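JOBS NUMBER LOOKS FINE UNTIL YOU READ THE FOOTNOTES

The August payroll report for the Kolholm area landed Monday, and the county's press office wasted no time calling it a boom. Employers added 638 jobs, we're told. Break out the confetti?

Not so fast. Of those 638 jobs, 300 are seasonal slots at the Tamach warehouse, and they expire after the holidays. Another 158 are part-time. Do the math on what's left and tell me if you'd use the word "boom." 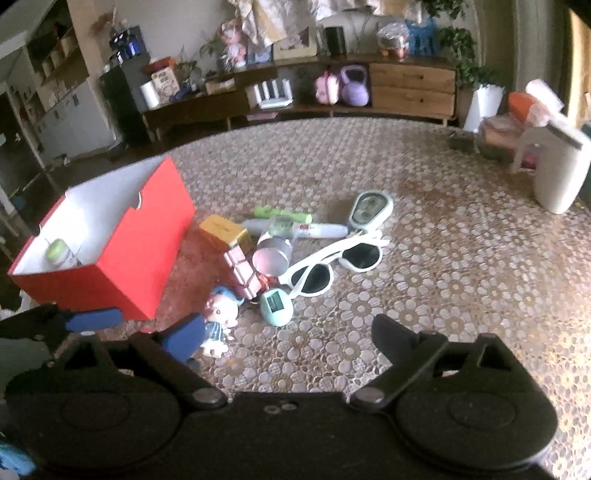
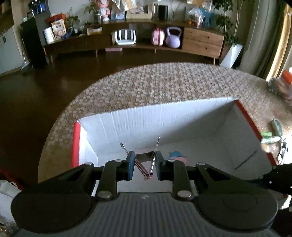 Raíssa Holanda
Business Columnist

Then there's Drillow, which promised 1000 permanent positions when it got its tax break. The report doesn't say how many of those exist. I asked the county and was told the figure is "under review." It was under review last spring, too.

Wages? Flat, once you take out overtime. Rents in Shehu are not flat, as anyone who signed a lease there this summer can confirm.

Maybe the next report will be better. I'd like to see the revised numbers before anybody at the county asks for another round of incentives.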